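Jandarton Community Kitchen
Part-time Recipe Tester

We publish a home cooking newsletter that goes out to 3,430 subscribers, a fair number of whom write in when a muffin sinks. We would like them to write in less. To that end we need a recipe tester for 19 hours a week, starting in November.

You will cook each recipe exactly as written, including the parts you know are wrong, and then tell Lorna Panganiban why they are wrong. Lorna takes it well. Benjie Lumanlan, who writes the soups, is working on it.

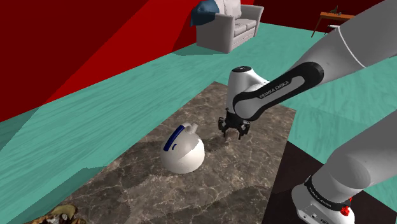
Marble tabletop, computer rendering.

You should have:
– two years of cooking for people who were free to complain
– legible handwriting, or a keyboard
– a working opinion on salt

Culinary school is fine – so is having raised four teenagers. Dishes are shared among the staff, in theory.

Pay is monthly and lunch is whatever you made. Almost 60 recipes are waiting, nine of them involving eggplant.

Send a one-page letter and one recipe you can't stand to Honeylyn Navarro, Jandarton Community Kitchen, by August 25, 2020. No headshots, no casseroles.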